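8th August
Handheld grippers, old pads against blue pads

Big day for the blue pads. I've been suspicious of them since they came out of the Treneck box (they squeak when you rub them together, and I hate that), but after a full day of pick and place with both hands I'm pretty much converted.

Setup, so I can repeat it: two handheld grippers, same linkage, same trigger spring, camera on each. Logging through Gisia at the default rate. First half with our old gray rubber pads, second half with the blue ones. Only the pads changed. I did retighten the left trigger between halves, so if anyone sees a step in the left-hand closing force, that's me and a hex key.

Task was the usual tidy-up: take one thing from the soft surface, carry it over to the basket, let go above the rim, come back with the jaws fully open. Light stuff is what I care about. Anything with some weight to it was already fine with the gray pads, and I've stopped learning from those.

Where it got fun was wrappers. With gray rubber I'd close on a crumpled wrapper, lift, and feel it creep toward the tips the whole way across. With blue I closed once and it stayed put. Same with thin cups: I could squeeze less and still trust the lift, so there was far less crushing. I went back and did the cups again just because it was so satisfying!

Left hand is still worse than right. Some of that is me being right-handed, some of it is slop in the trigger.

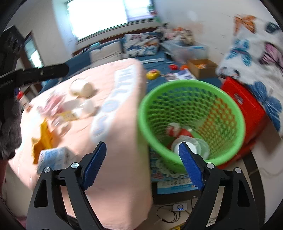
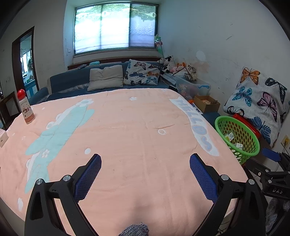

Camera notes

Both pads stay in view at full open, and that matters more than I thought when we picked the mount. With the short bracket we used to lose one tip as soon as the wrist rolled. Don't go back to the short bracket.

Exposure I'm less happy with. Facing the window, the glass blows out and the auto setting hunts for a moment when I swing back down. Should try locking it at the start of each run. Motion blur on fast returns too, mostly my own fault for rushing. Ermanno Pellegrini suggested a slower return with a pause at the top, and I'll try it, though I suspect I'll forget by the tenth pick.

The blue shows up really well against the black fingers. The tip tracker liked it straight away, and I had to spend ages tuning it for gray on black.

Numbers

Gray pads: 200 picks, 31 I'd call a slip or a drop.
Blue pads: 200 picks, 4 drops, two of them on the same slippery package.
Clips kept in the Jamamora folder after throwing out false starts: 402. (Two extra are calibration sweeps, leave them in.)
Running total for the project: 1,241.

The slip count is by feel and by my own tally, so take it as one person's opinion with a pencil. Still, that's a gap I can feel in my hands.

To do

Fit blue pads to the spare pair as well, and label the bag of gray ones before they wander off.
Ask Lins if they'll sell us the stiffer trigger spring on its own. The full kit is too much money for one spring.
Lock exposure, rerun ten picks facing the window.
Check pad wear again in October. The adhesive on the backing is the bit I don't trust yet.
Left trigger: shim it properly.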